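November, posted by Markos Moschos

So the parish council at Jotska has put out its letter on who may and may not read at Sunday Mass, and I have now been through it twice. It says Ezequiel Cabello was "asked to step back for a time" after he spoke up for the Alter bill. Asked by whom? The letter doesn't say. Father Cheung says he gave no such order. The bishop's office says it was a local matter.

I don't care much for the bill myself. But Cabello has been reading there for years, and his views were hardly a secret in 2000, when the same people were glad to have him. 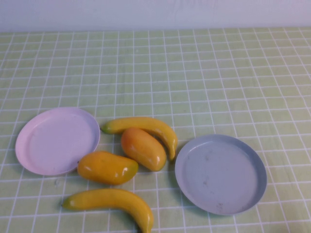

Green checked cloth on the table, pale wall behind.

We are told that 2671 people signed the petition against him. Maybe. Rajitha Cassim asked to see the names and was told they were private, which is handy. Almost 2000 of them, she heard, came from outside the diocese.

Tien-fu Su thinks it will all blow over by Advent. I doubt it – a quiet word that both sides deny giving tends to get given again. I've written to ask for the minutes and will post whatever comes back.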